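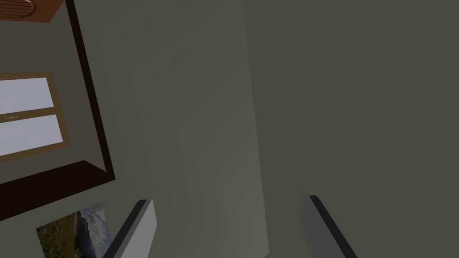

Notes from the Pillidby Seed Swap

Last updated: June
4 min read

Well, friends, we did it again, and my kitchen floor still has lettuce seed in the cracks to show for it. The spring swap brought in more people than the hall has chairs, and for a good hour in the middle of the morning you could hardly get near the bean table. I want to thank everybody who came early to set up, and especially Merle Tawhiri, who drove in from Quinlan with the trunk full of jars and then stayed to sweep.

By closing time we had 48 new varieties in the library, all labeled and tucked away in their envelopes. A fair number of those are tomatoes (they always are), but I was tickled to see four kinds of cowpea, a pale winter squash that Severyn Romaniuk has been growing from his aunt's seed for 15 years, and a red orach that I had been hoping somebody would bring ever since I lost mine to the rabbits.

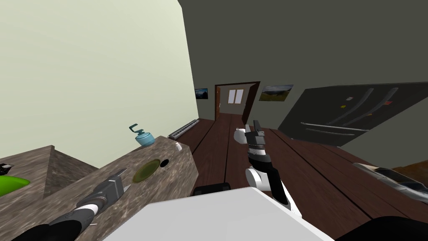 Severyn asked me to pass along that the squash needs room, and I mean a lot of room. His went over the fence last summer and halfway up the neighbor's pear tree. Plant it at least eight feet from anything you're fond of, and don't pick it until the stem has gone corky. It keeps in a cool closet clear into March and makes a very good soup with a little apple in it.

Now, a word about returns. If you borrowed seed this spring, we'd love to have some back in the fall, but please only save from plants that looked healthy and true to type. Beans, peas, lettuce and tomatoes are the easy ones and I'd start there. Squash will cross with just about anything in the neighborhood, so if you aren't hand pollinating, go ahead and eat them and enjoy them and bring us beans instead! Let the pods dry on the vine until they rattle, shell them, and leave them out on a plate for another couple of weeks before you seal them up. 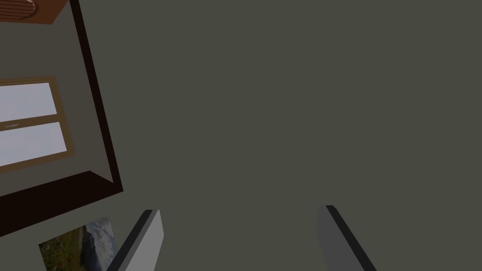

Tamsin Fairweather is going to show us hand pollination in her garden later this month, at 7 in the morning, while the blossoms are open. I know that's early. She has promised coffee and her rhubarb cake, and I can tell you the cake alone is worth getting out of bed for. Wear shoes you don't mind getting muddy, and bring a roll of masking tape if you have one.

We are still short on flowers, by the way. Zinnias, cosmos, calendula, anything at all. Hsin-yi Kuo has the envelopes and can get a stack to you if you leave a note in the box by the library door.

Happy weeding,
Maxine Bright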